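Notes on Sorting Household Linens

22 March 2018

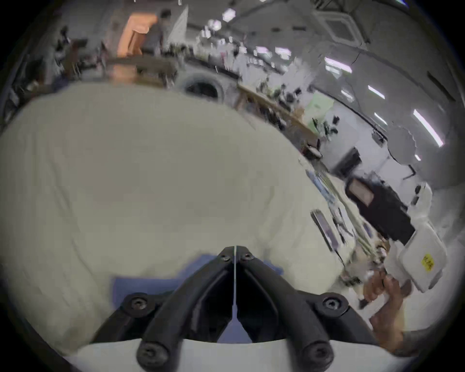 Off-white cloth and blue fabric at the sorting table.

The annual review of household linens was undertaken this month in the workroom at Wutley. The purpose of the review is to determine which pieces remain fit for regular use, which require mending, and which should be set aside for cleaning rags.

Larger pieces are opened fully before any decision is made. Thin areas and small tears are difficult to detect in a folded cloth. Light-colored items are examined first and colored fabric second, and the two groups are stored on separate shelves.

A total of 70 pieces were reviewed. Of these, 30 were returned to the closet without further work, and six were assigned to Birutė Paulauskas, who has kindly agreed to repair the hems. The remainder will be washed again and reconsidered before the end of March.

Readers have asked whether ironing is advisable prior to storage. It is my practice to fold everyday cloths unpressed and to iron only those intended for guests. Creases from the shelf will relax after two or three hours on a flat table.

The revised closet list will be posted when the mending has been returned.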